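April 11, 2022

**Surface finishes workshop, notebook entry: sealer comparison, second round**

Purpose of this entry: to record the results of the March sealer panels, the change in cure schedule, and the work still outstanding before a recommendation is made to the Weltano building group.

Background. The first round was set aside after the control panels were found to have been ground to a different grit than the test panels. All panels in the present round were cut from the same pour and ground together. Siv Sundqvist prepared the mix and signed the batch sheet, which is filed in the blue binder with the earlier sheets.

Materials. Two penetrating sealers were compared: Pakesora (water-based) and Pretorius (solvent-based). One set of panels was left unsealed. Each panel received two coats by microfiber pad, with the second coat applied after 15 hours. The label on the Pretorius can permits a shorter interval, but the longer one was used for both products so that the sets could be compared directly.

Procedure. Stain spots were placed on each panel using coffee, canola oil, red wine, and a dilute vinegar solution. Spots were left uncovered for 10 hours, blotted, and wiped once with plain water. No detergent was used. Readings were taken by eye against the printed gray card, under the north bench lamp only, with the overhead lights off.
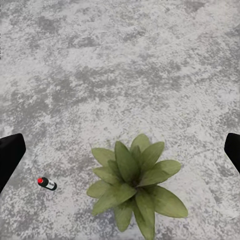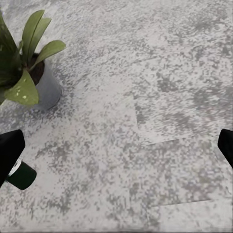 Results were clearest for oil. The unsealed panels darkened at once and did not recover. The Pakesora panels showed a faint ring that was no longer visible on the following morning's reading, and the Pretorius panels showed no ring. Vinegar etched every panel to some degree, as expected of a sealer that leaves no film. Reading any of these marks is difficult when the aggregate is busy. On a gray surface with pale flecks and charcoal blotches, such as the speckled one seen from directly above, a light coffee stain could easily be taken for part of the pattern, and the same caution applies to our own darker panels. Future spots should be placed inside a scribed circle and recorded before and after.

Slip resistance was not measured in this round. The pendulum tester is at Markusus for calibration, and the return date has not been confirmed. The panels are wrapped and stored flat on the lower rack until it is back. They are not to be used as shims or bench protectors.

Deviation. Panel 17 was dropped during handling and chipped at one corner. The stain area was not affected, and its readings are retained with a note on the data sheet.

Remaining work:

- Repeat the vinegar spots with contact limited to 5 minutes.
- Reorder microfiber pads. The current box is nearly finished.
- Obtain the updated safety sheet for Pretorius and replace the copy by the solvent cabinet.
- Confirm with Weltano whether the entry floor will be damp-mopped or machine-scrubbed, as the choice of sealer depends in part on the answer.

Provisional view: Pretorius performed better against oil, and Pakesora was easier to apply and had less odor. No recommendation is to be sent out until the slip readings are in and Siv Sundqvist has reviewed this entry.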